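Wesura Dining and Work Table: Long-Term Review
Published by the Lương Furniture Review Desk, 5/15/22
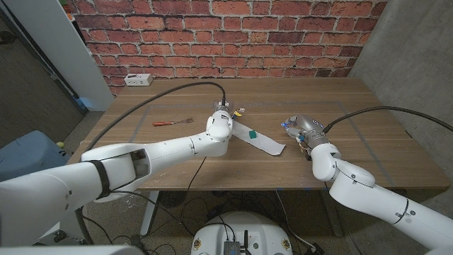 The Wesura is a wooden table sold for homes, shared workrooms and small schools. Our desk purchased one through the ordinary retail channel in December and has kept it in daily service in a room with brick and concrete walls. The manufacturer did not supply the unit and has not seen this review before publication.

Delivery and assembly

The table arrived in two cartons, one holding the top and the other the legs, rails and hardware. The cartons were well packed, and the top had foam at each corner. Assembly took two members of staff 46 minutes, including the time needed to unpack and to clear away the cardboard. The printed instructions are clear except at the fourth step, where the drawing of the long rail is reversed. Buyers should check the position of the pre-drilled holes before tightening anything.

The hex key in the hardware bag is too short to give good leverage on the inner bolts. We used our own. The bolts were tightened again after the first month and have held since then.

Size and stability

Our unit is the 60-inch model. A 78-inch model is also offered and uses the same legs, with an added center rail. At 60 inches the table seats four adults in comfort. Six can be seated for a short meeting, although the two at the corners will have to sit around the legs.

Stability is good. Leaning on one end produces a slight movement in the long direction and almost none from side to side. On our floor, one leg needed a felt pad before the top sat level. Adjustable feet would be a welcome addition at this price, and the competing Muko table includes them.

Surface and finish

The top is a warm medium brown with visible grain running lengthwise. The color is even from one end to the other and matches the sample card we requested before ordering. The finish is low in sheen and does not throw glare under ceiling lights, a point in its favor for anyone who plans to read or sort small items at it.

We use gray tape to mark out a rectangular work area on the top, with lines along the far edge and down both sides. Tape is a fair test of a finish. An earlier layout was removed after six weeks and lifted without pulling up any of the coating. It did leave a faint line of adhesive, which came away with warm water and dish soap. We would advise against leaving tape in place for longer periods, and buyers should try a short piece on the underside first.

Small objects are easy to see against the brown. A green cube or a strip of white paper or cloth stands out at once, and so does a fork with a red-orange handle. Darker items are harder to find in the evening. Households that use the table for crafts, children's games or sorting parts may wish to place a lamp nearby.

Resistance to wear is acceptable but not outstanding. In our tests, a fork dragged lightly across the underside left no mark, while the same fork pressed firmly left a shallow scratch that could be felt with a fingernail. A damp glass left overnight produced a pale ring that faded within two days. Hot dishes should always be placed on a mat.

Care

The maker recommends a soft damp cloth, followed by a dry one. We have followed this advice and applied Caker furniture wax twice. The wax deepened the color a little - some readers may prefer the original tone - and made crumbs easier to wipe away. It also made tape less willing to stick, so the work area was left unwaxed on the second occasion.

Service

We contacted the seller regarding the reversed drawing and received a corrected sheet by mail within nine days. A request for a longer hex key was declined. Replacement legs and rails can be ordered separately, but replacement tops cannot.

Findings

The Wesura is recommended for general household and workroom use. Its top is large enough for real work, its color is pleasant, and it remains steady under normal loads. The short hex key and the lack of adjustable feet are the main complaints, and the finish calls for some care around heat and sharp utensils. Buyers with an uneven floor should compare the Muko before ordering. Those who need to seat six on a regular basis should choose the 78-inch model.

Rating: four out of five.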